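Tulia Desk Sorting Set
Set-up guide, part 2: Placing the bins, the shelf and the small containers

Before you begin

In part 1 you have assembled the raised shelf and checked the contents of the carton. In this part you put the set on your table and decide where each piece will stay. Please read the whole part one time before you start. The work is easy, but it is tiring to do it twice.

You need a flat table. The clear area should be at least 700 mm wide and 550 mm deep. A smaller area is possible if you leave out one bin, but then the steps for the shelf need more patience.

Keep the cardboard pieces until you are finished. They are useful for protecting the table while you move things.

2.1 Preparing the table

1. Take everything off the table that you can lift safely. Items which are fixed to the table can stay.
2. Wipe the top with a soft cloth, dry or a little damp. Do not use a cleaner with solvent.
3. Wait until the top is dry. Wooden tops may need longer than you expect.
4. Check that the table does not rock. If it does, adjust the feet of the table first – the shelf legs cannot correct an uneven table.

Caution: Do not drag the bins over an oiled or waxed top. Sand under the bottom makes scratches.

2.2 Placing the open bins and the basket

1. Put the first bin on the table with the open side up.
2. Put the second bin where your other hand can reach it.
3. Put the small basket in front, low and close to the person who sorts. It is for the items you touch most often.
4. If you use a lamp, set its base down before the bins are filled.
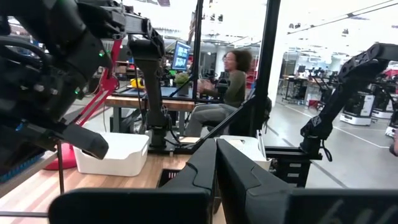
The basket is the lowest piece of the set and for this reason it should not stand behind a bin. You will forget what is in it. On a light wooden table a black mesh basket is easy to find with the eyes, and the white bin can stay behind without hiding it. A lamp with a round base, like the red one on the left, is best kept to the side, where its slanting stand does not cross over the opening of a bin. If the lamp has a cord, lead it away from the front edge.

Note: Customers who bought the set from the Stitholm shop before May received a basket with a slightly different rim. It is placed in the same manner.

2.3 Placing the raised shelf

The shelf gives you a second level, so that small boxes do not take room from the bins. It belongs near the far edge of the table.

1. Hold the shelf with both hands, one on each end of the board. Do not lift it by the legs.
2. Lower it so that all legs touch the table at the same time.
3. Press gently on each corner. If one corner moves, tighten the leg again as shown in part 1.
4. Put the boxes on the shelf side by side. The box you open most should be on the side of your stronger hand.
5. Move the nearest bin until it stands just below the shelf. Leave enough space to lift it straight up. 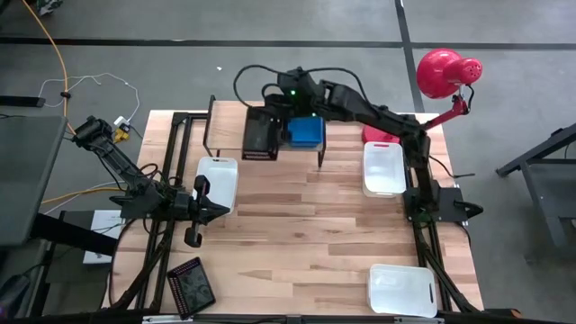

Fig. 2 – Raised shelf with black box and lidded blue box; white bins on the table.

Caution: The shelf is for light items only. Do not lean on it and do not use it as a step.

Note: A box with perforated sides is not suitable for pins, beads or other very small parts. Use a closed box with a lid for these.

2.4 Handling and checking the bins

1. Empty the bin before you turn it or look at the underside.
2. Hold it by the wall, with the thumb outside. Do not pull on the rim when the bin is full.
3. Look along the edges for cracks, especially in the corners.
4. Put it back in its place and press lightly to be sure it stands flat.

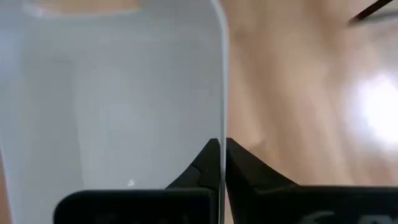

Cleaning is done by hand with warm water and a mild soap. Please do not use the rough side of a sponge, which leaves dull lines in the plastic. Since the wall is frosted, you will see only a weak tint of what is behind it, and you should add a label if you need to know the contents from outside. Put the label in the upper half, so that it does not cover the small triangular mark low on the wall. You will want to find this mark again when the bin is one day thrown away. The rounded corners collect dust, so wipe these last with a folded cloth.

2.5 If something does not fit

The shelf is too close to a bin: move the bin toward you, not the shelf.

A bin does not stand flat: look for crumbs or a piece of packing tape under it.

A part is missing: write to Gunawardena Home Supply, Kimusville, and give the part number 97 for a bin or the number printed on your packing list for other parts.

Continue with part 3, Labels and dividers.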